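Feb 3, 2025

Right, the great float sort-out has begun! Tromlow board game weekend isn't until April but Loredana Orlandini wants the play money bundled NOW, so bundled it shall be.

We've got 281 notes left from last year. Over 25 have gone walkabout (check your coat pockets, you lot).

Tien-fu Fung reckons one banker per table is plenty. I reckon he's never run a table with my cousins on it.

Also, does anyone still have the Benedetti rule sheets? I've found page 16 and nothing else.

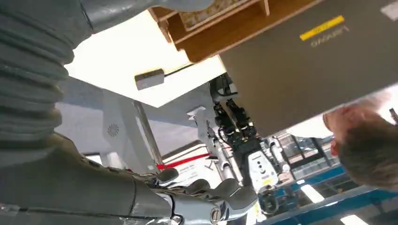
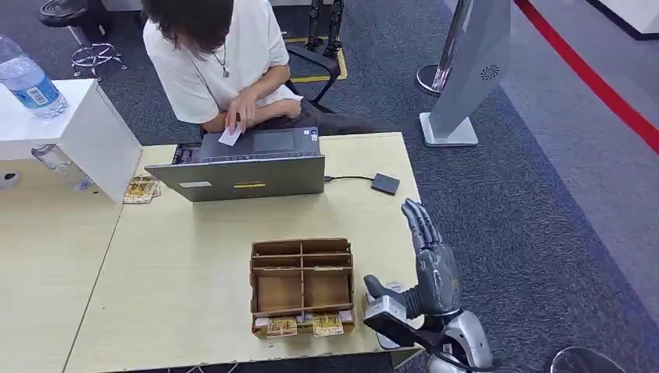
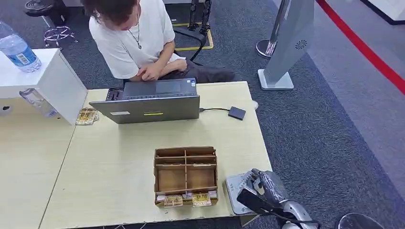 So, storage. Last year everything lived in a biscuit tin and we spent half the Usell session picking fives out of the hundreds. This time I want every banker to have a proper box with dividers, and the brown one on the table with the bundles along its front edge is the sort of thing I mean. Notes standing up, you can just grab them! Tokens can go in the slots behind.

If you've got anything similar going spare, shout. Drosolow do them but I'm not paying postage on cardboard.

Still need elastic bands too. Small ones, the last lot were enormous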